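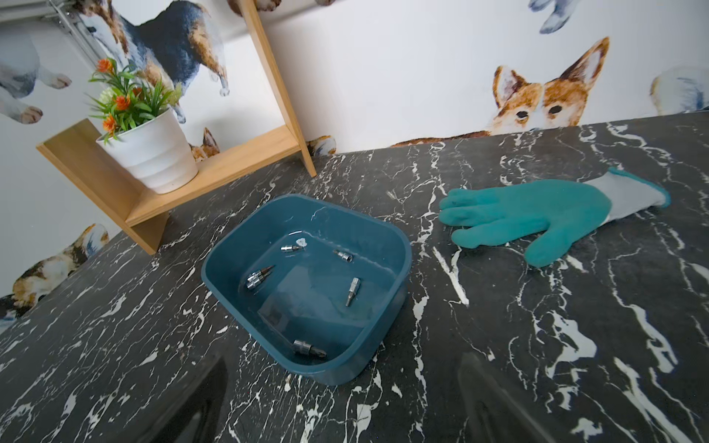 Vostport: Second Progress Report to the Alarcón Fund

Last updated: Apr 13, 2018

Dear all,

The middle of the book works! I said in January that I was stuck on Part Two, and I was, badly, but I'm writing this with a full draft of it on the desk and I still like it, even after sleeping on it. Thank you for letting me move the deadline.

For anyone who joined the panel after my first report: Vostport is a novel set in a harbor town where two sisters run a boarding house left to them by an aunt neither of them could stand. The older one, Ilse, wants to sell. The younger one has started renting rooms to people she won't name. Part One gets them to the first winter, Part Two is that winter, and Part Three (mostly notes so far) is the spring and the sale.

What changed in Part Two

The big change is whose head we're in. I had been telling the winter chapters through the lodger, Osov, and he knows too much. Every time a door opened he could have explained who was behind it, so I kept inventing reasons for him to be asleep or out buying fish. I gave those chapters to Ilse and the whole thing loosened up. She gets people wrong, she listens at the stairs, she has opinions on how everyone folds a towel. Osov is still there, and I think he is scarier now that we only see him at breakfast.

It did mean cutting the long ferry chapter, which some of you heard me read. I'm sorry to lose it – the drowned piano was my favorite thing in the book – but Ilse would never have been on that boat. I have saved it and may turn it into a short story. 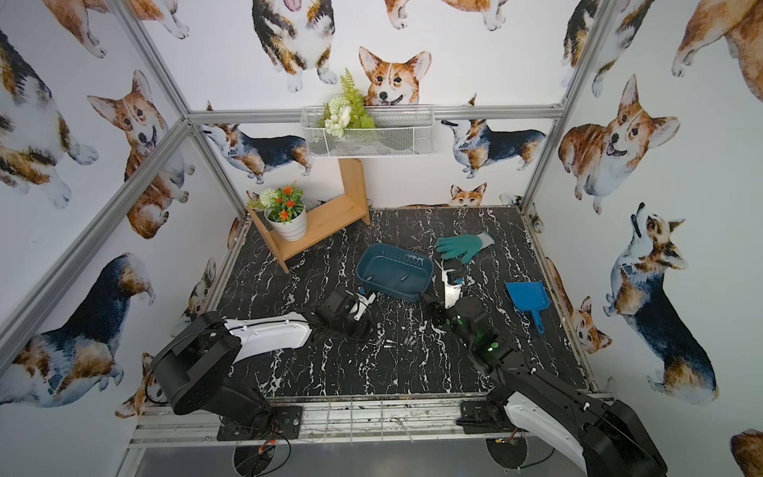 Two robot arms, a teal basket and corgi wallpaper

Nikau Bright has now edited the first half and sent back 1270 comments, a good many of them the word "when?" in the margin. My timeline was a mess. The aunt's funeral happened in two different seasons and a baby was born before its parents had met. I spent a week with index cards on the floor and it all lines up now. Nikau also talked me out of the prologue, and the book starts with the leaking roof, where it should have started all along.

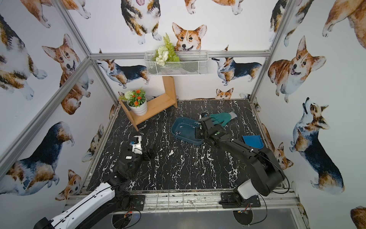 Readers and readings

I gave three readings from the new chapters, all to small rooms, all great fun. The breakfast scene got laughs in places I had thought were sad, so I've gone back and let a few of those lines be funnier. The Peloton reading circle took on the whole of Part Two and argued for most of an evening over whether Ilse knows about the locked room. Half of them were sure she does. I know the answer and I didn't tell them, but I did go home and take out a sentence that gave it away too early.

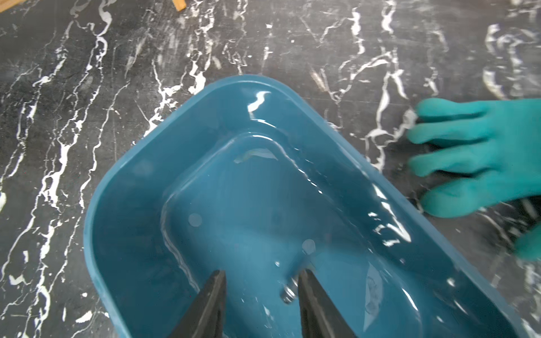 The one thing they all agreed on was that the younger sister disappears for too long after the storm. They're right. I've sketched a new chapter for her, set in the laundry on the night the lights go out, and I'd like to write it before I touch Part Three.

Money and time

Spending is on plan. The editing fee is paid for the first half, and the rest is set aside for the second half and for one more trip to the coast. I do need to hear the harbor in bad weather again, as my notes from last time are all gulls and sandwiches. I'm asking for no changes to the budget.

Next I'll finish the laundry chapter, then draft the sale. I can send the new Part Two to anyone on the panel who wants to read ahead – just ask, I'd love the company.

Contact | © 2018 Vostport project | Back to top

This site uses cookies to remember your settings. By continuing to browse, you accept their use.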